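Ticket: Wrist view policy loses the mug when table texture is randomized
Project: Vumolside (sim manipulation)
Component: randomization / wrist camera
Status: Resolved, one follow-up open
Opened in: August

What I'm seeing

Okay, so I'm trying to reproduce the texture randomization result from our spring write-up, the one where training on lots of tabletop looks gave us a policy that didn't care what the table looked like. It's the nice plot everybody likes. I pulled the Brevville branch, kept the config as it was, trained overnight, and ran the standard 400 evaluation episodes on the mug pickup task.

Plain gray table: fine, right where it should be. Wood tables: a mess! The arm comes down toward the mug, gets close, and then sort of drifts off to one side and closes on air. It does this over and over, and it drifts the same way on the same seed, so I don't think it's noise.

Success on the wood set was less than half of what we reported. I ran it a second time with a fresh checkout in case I had stale files lying around (I usually do) and got the same thing.

Setup, for whoever picks this up

Machine: Hendthorpe, the second GPU
Branch: Brevville, no local edits on the second run
Task: mug pickup, wrist camera only, no overhead camera
Training demos: 2,585
Eval: 400 episodes per table set, fixed seeds
Table sets: plain gray, wood, stone

First guess: the demos

I figured some demos had gone missing in the last cleanup. Nope. The count matches the write-up exactly, and the hashes match too. I replayed a random handful and they all looked normal, mug picked up, mug lifted, end of episode.

Second guess: the extra objects

Next I wondered if clutter was the problem. The eval scenes drop a few extra things on the table and a couple of them are very dark, which isn't far from the gripper color. So I turned all of the clutter off and left only the mug. Wood set success went up a hair and the drift was still there. Not it, or at least not most of it. I put the clutter back so the numbers stay comparable.

Third guess: camera pose

This one cost me a whole afternoon. The wrist view is tilted pretty hard in these scenes, and I convinced myself the tilt had changed between the old branch and this one. I dumped the camera transform from both and compared them number by number. Identical. I also checked the field of view and the near clip while I was in there. Also identical. Grr.

Looking at what the policy looks at

At that point I gave up on guessing and saved out the wrist view from seed 466, which is one of the worst offenders. With the red mug sitting just past the gripper you'd think this would be an easy one. The thing I noticed after staring at it for far too long is the wood itself: the grain is soft and blurry, and the streaks run diagonally over the tabletop.
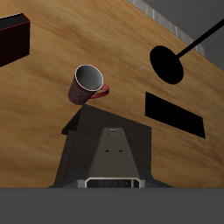
What was wrong

The texture rotation was never being randomized. The code picks a random texture, a random tint and a random scale, and then it's supposed to pick a random rotation as well. On the Brevville branch the rotation gets sampled and written to the log (so the log looks great!) but the value is never passed on to the material. Every wood table in training had its grain going the same way relative to the table.

The eval set uses its own loader, and that one does apply the rotation. So the policy had learned to lean on grain direction as a kind of compass, and then we handed it tables where the compass pointed somewhere else. Plain gray has no grain, so no trouble there. Stone has no strong direction either, and when I went back and looked, stone was only a little worse than the write-up. That fits.

To be sure, I took the broken policy and evaluated it on wood tables with rotation forced to zero. Success jumped right back up near the gray table number. Then I turned the texture by hand on seed 466 and watched the drift change direction along with it. I may have yelled a bit.

Fix

1. Pass the sampled rotation through to the material. One line.
2. Added a test that renders the same table with two different rotations and fails if the pixels match.
3. Changed the log so it reads the rotation back from the material after it's applied. The old line was printing the sampled value, and that's how this stayed hidden.
4. Retrained from scratch with 3 different training seeds on the full demo set.

All of the retrained policies land within the error bars from the write-up on the wood set. Gray is unchanged, and stone came up slightly. I also went back to the commit used for the spring runs and the rotation was being applied properly there, so the published plot stands. The break came in later, with the material refactor.

Still open

The Milošević baseline was rerun on this branch after the refactor, so those wood numbers are suspect and shouldn't go into any table until they've been redone. I've queued that on Hendthorpe behind the current jobs.

I'd also like to try a run with rotation randomized and tint fixed, to see how much each piece is really buying us. We've always switched them on together and I don't have a good feel for it. I'll open a separate ticket for that one and link it from this thread.

Please pull before you start any new training on wood tables! Anything trained on Brevville between the refactor and this fix needs to be redone. Gray only runs are safe to keep.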